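Vikonus Wood Oil, 300 ml can
Posted in December, by the Tondska shop desk
Print | E-mail this page
Shares: 11 | Comments: 12

Back in stock. The small can, 300 ml, screw cap, same oil as before. The big 700 ml can is still on the way from Jostorby, so if you need that one put your name down at the counter or use the stock alert.

What it is: a thin food-safe oil for bare or previously oiled wood. Boards, bowls, spoons, trays, salad servers, knife handles, the top of a butcher block if you've got the patience. Goes on clear, warms the color a bit. Pale woods like maple and birch shift the least, walnut goes noticably darker and stays there. Faint smell for a day or so, then nothing.

What it isn't: a varnish. No film on top, no shine to speak of. If your piece has a hard lacquer on it already the oil will sit there and stay sticky. Drop of water test. If the water beads up and won't budge on a piece you've never oiled, there's probably a finish on it. Leave it alone or sand it back first.

How much do you need? The small can does a lot of spoons. For a full size board, first coat on thirsty wood, expect to use more than you'd think, then hardly any after that. If you're doing a counter, wait for the 700.

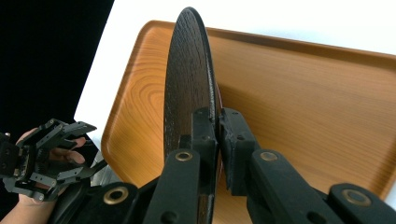
One buyer wrote in to say the first coat on her old bread board vanished in minutes and she figured she'd been sold water. She put on two more, left it overnight and says the third finally stayed put. Sounds right to us. Old dry wood drinks. Keep going until it stops taking it in, then wipe off everything that's left.

Using it

Wash the piece, let it dry all the way. Overnight is good, longer if it's been sitting in a sink. Sand only if the grain feels fuzzy. Fine paper, light hand, dust off with a dry cloth.

Shake the can. Pour a little on a lint-free rag, less than you want to. Rub it in, give it 12 minutes, wipe off the extra with a clean rag. Let it stand overnight before the next coat. Two coats for spoons, three for boards. End grain can take more.

Cold room? Everything goes slower. Try to work somewhere warm, and stand the can in a bowl of warm water if it's been in the garage. Do not heat the can on a stove. Someone asked.

Lay your rags out flat outdoors to dry when you're done, or soak them in water and put them in a lidded metal can. Don't ball them up and toss them in the trash, oily rags can heat up on their own and catch fire. It's on the label but the print is tiny.

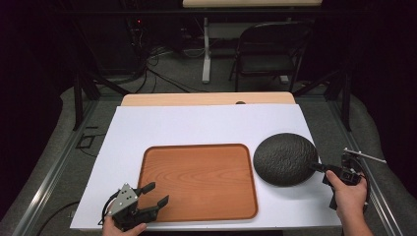 Trays get forgotten. People oil the board every month and the tray lives on top of the fridge until company comes, and by then it has a glass ring and a dull patch in the middle. Same oil, same steps, only lighter, and watch the corners. On a rectangular tray with a raised rim, like the one in the photo, oil collects in the angle where the rim meets the flat part and goes gummy if you leave it. Run a folded corner of the rag around there last. Wipe in line with the darker grain lines too, the long way, so you don't leave smears across. Do the underside while you're at it. Wood oiled on one side only can start to cup.

How often? When it looks dry. A board in daily use might want it once a month, a tray a couple times a year. Skip the dishwasher for all of it, oil or no oil.

Compared with the others

Haruna board wax: thicker, comes in a tin, leaves a softer feel and sheds water better. Goes over the Vikonus nicely once the last coat has dried. Doesn't soak in far by itself so we wouldn't use it alone on a dry board.

Plain mineral oil: cheaper, never dries, washes out faster. Fine if you don't mind doing it more often.

Storage

Cap on tight, upright, out of the sun. Half empty cans skin over in time. If there's a skin, lift it out and use what's under. If the whole thing has gone thick like honey it's done, dont try to thin it.

Pick up at the counter or have it shipped. Cans ship by ground only. Opened cans can't come back, sealed ones can, with the reciept.

Print | E-mail this page
Shares: 11 | Comments: 12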